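Kidarard 图像篡改检测软件 3.2 版评测

测试版本:3.2(桌面版,离线授权)
测试平台:八核处理器,32 GB 内存,独立显卡 8 GB 显存
完稿:2022年12月

Kidarard 是一款面向编辑部、档案馆和保险理赔部门的图像真伪分析软件。我们从三月开始使用 3.0 版,期间经历两次升级,本文的结论以 3.2 版为准,旧版的表现只在有明显差别时提及。

软件由四个模块组成:元数据检查、误差级别分析(ELA)、复制移动检测、噪声一致性分析。四个模块可单独运行,也可按预设流程批量运行。报告输出为 PDF 或 JSON,其中 JSON 的字段命名在 3.1 版之后改过一次,升级时需要重新核对下游脚本。

安装与授权

安装包为单一文件,不需要额外配置运行库。授权以硬件指纹绑定,更换主板后须重新申请,我们申请过一次,第二个工作日收到新的授权文件。离线环境下模型文件需手动导入,路径中不能含有中文字符,否则导入进度会停在末尾而不报错。手册没有写明这一点。

测试样本

样本共 2,267 张,分为三组。第一组为未经处理的相机直出文件,第二组为已知篡改的图像,包括局部克隆、拼接、内容填充和整体调色,第三组为历史新闻照片的翻拍与扫描件,原件中有一部分经过暗房修版。所有样本均保留原始文件,并另外生成 JPEG 质量 90、75、50 三个压缩版本。统计结果时,同一图像的不同压缩版本分别列表,不合并计算。

元数据检查

这一模块最稳定。它读取 EXIF、XMP 和 IPTC 字段,比对缩略图与主图,并检查量化表是否与所声明的机型相符。量化表数据库覆盖面较广,近年的手机机型基本都能识别。缺点是对经过社交平台转存的文件几乎没有作用,元数据已被清除,量化表也被平台的编码器替换。软件在这种情况下会给出“无法判定”,处理方式合理。

误差级别分析

ELA 的原理是将图像以固定质量重新压缩,再计算与原图的差值。Kidarard 允许设定重压缩质量,默认值为 95。对首次保存的拼接图,差值图能够清楚地显示边界。经过两次以上压缩后,差值趋于均匀,可读性迅速下降。高反差边缘和饱和度高的红色区域容易出现假亮斑,没有经验的使用者可能误读。软件在差值图旁提供了亮度直方图,但没有提供按色度通道分离的视图,这一项在竞品 Urari 中是标配。
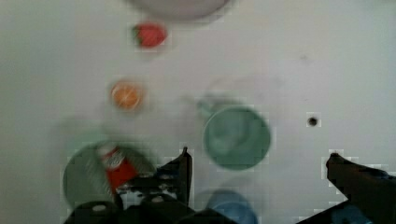
复制移动检测

该模块有块匹配和特征点匹配两种算法。块匹配的默认块边长为 12 像素,对平移复制敏感,对旋转和缩放后的复制基本无效。特征点匹配能处理旋转与缩放,但在天空、墙面等纹理稀少的区域找不到足够的特征点。两种算法可以叠加运行,耗时相应增加。一张 2400 万像素的图像叠加运行,在测试平台上用时 10 秒。

误报主要来自重复纹理。砖墙、百叶窗、看台座椅以及印刷网点都会触发匹配。3.2 版新增了“最小位移”参数,适当提高后可以过滤掉一部分,但参数值需要按图像尺寸手动换算,软件没有提供按百分比输入的选项。

噪声一致性分析

此模块估算各区域的传感器噪声水平,以伪彩色图呈现。对来自不同相机的拼接素材效果较好。对强降噪的手机图像效果一般,原因在于手机本身会对人脸、天空等区域做不同强度的降噪,结果图中这些区域天然不一致。建议将该模块作为辅助参考,不要单独据此下结论。

扫描件与暗房修版

第三组样本的结果最弱。暗房修版发生在胶片或相纸上,翻拍或扫描之后,整幅图像共享同一套数字噪声与压缩特征,上述四个模块都缺少可用的线索。我们用几张已知抹去过人物的旧照片测试,软件均未标出修改区域。手册第二章写明软件不适用于模拟介质上的修改,但产品宣传页没有同样的提示,采购时应留意。若工作内容以历史影像为主,仍应以原底片比对、版本比对和出版物溯源为主要手段。

与同类产品比较

Urari 的界面更紧凑,色度通道视图和局部放大比对做得较好,但不支持批处理脚本。Lambrakis 以云端服务为主,检测速度快,结果只给出一个总分,没有中间图,难以写入正式的鉴定说明。对于涉及保密材料的单位,上传本身也可能不被允许。Kidarard 的优势在于离线运行、中间结果完整、报告中逐项列出参数,便于第三方复现。

报告输出

PDF 报告包含原图哈希值、各模块参数、结果图和文字说明。文字说明有中英文模板,中文模板中“疑似”与“可能”混用,没有对应固定的置信区间,正式使用前建议自行统一措辞。结果图在 PDF 中会被再次压缩,细节有损失,存档时应同时导出 PNG。图像数量较多时,报告生成阶段占用内存较大,我们遇到过 2 次程序退出,分批处理后没有再出现。

外设与色彩管理

软件可读取 Brudis 扫描仪的原始格式,不需要中间转换。显示部分支持 ICC 配置文件,但伪彩色图不经过色彩管理,在广色域显示器上颜色偏艳,比较不同机器上的截图时需要注意。

已知问题

批处理队列中如有一个文件损坏,后续文件仍会继续处理,但进度条不再更新。HEIC 文件的方向标记偶尔被忽略,结果图会旋转九十度。复制移动检测的掩膜不能保存,下次打开须重画。

结论

就数字原生图像而言,Kidarard 3.2 的元数据检查与特征点匹配达到实用水平,ELA 和噪声分析需要有经验的人员判读。多次转存的网络图片能够得到的信息有限,扫描的历史照片不在其能力范围之内。授权按年计费,单机版不含批处理脚本接口,需要接口的用户应选择工作组版。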